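Havlow fan calendar review: nice paper, thin on the cast

2023-03-26

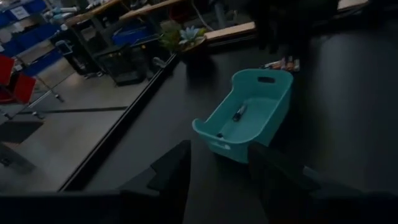
I have watched Havlow since the first season and I buy most of what they put out for it, so the wall calendar was an easy order. It cost me 30 dollars with shipping and came in 4 days.

The print quality is good. Ayana Negussie gets January and the cover, and her portrait from the harbor wedding is the best thing in it. Vitalii Savchuk has May, in the brown coat he wore all last season. The paper is thick enough that ink doesn't show through to the next month.

My complaint is who got left out. Roksolana Karpenko has carried the hospital story for two years and she appears once, in the back of a group shot. Gerardo Mancuso, who left the show last fall, gets a full page. I assume the pictures were picked before he quit.

The squares are small. A birthday and a dentist visit will fit in one - not much more. Episode dates are printed in pale gray and hard to read from across a kitchen.

Worth it if you like Negussie or want the portraits. Otherwise wait for the sale. Three stars out of five.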